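## 3.2 Small racks and the shoes kept on them

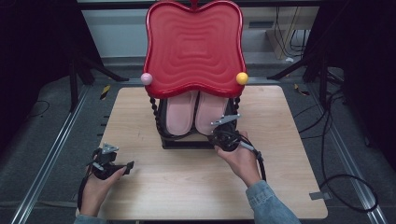

Household Storage Group, Department of Interior Studies, Cornance

**Figure 2.** Two-level rack with a red upper surface and a pair of pink slippers on the lower level.

The racks in this part of the study are small enough to stand on a table and have two levels. We were interested in how the lower level is used once there is something above it. Of the 556 households that returned the Ruten questionnaire, 300 kept at least one pair of indoor shoes on a rack of this general size, most often near the front door or beside a bed.

The slippers in Figure 2 lie side by side with their rounded ends to the front, and the far ends are hidden by the red top. We call this position "toes out". It leaves the widest part of the shoe in view and makes a pair easy to match, but the heel end is harder to reach when the upper level overhangs it. Respondents who stored shoes toes out tended to lift them from the front, one at a time. Those who stored them the other way round usually took both by the heel in one hand.

The shape of the upper surface also matters. A flat top attracts post, keys and gloves, and in the Grukness homes these often stayed there for weeks. The top in Figure 2 has a raised rim and a face moulded in wavy ridges, and we would class it with the trays – small things can be put down on it, though a letter or a book will not lie flat. Tray-like tops were less common in our returns and we make no claim about how often they are used.

The lower level was coded by its front edge. A rack with a curved front rim, such as the black one here, was entered as "rimmed", and one with an open shelf as "open". Soft slippers were recorded on both kinds. Outdoor shoes were mostly on open shelves, where grit can be brushed off without lifting anything out.

Balls and other ornamental parts, like the pink-lilac and yellow ones at the lower sides of the top, were noted but left out of the coding. The Rocha inventory, with 3,511 entries, treats them in the same way, and its list of rack types is used again in Section 3.3.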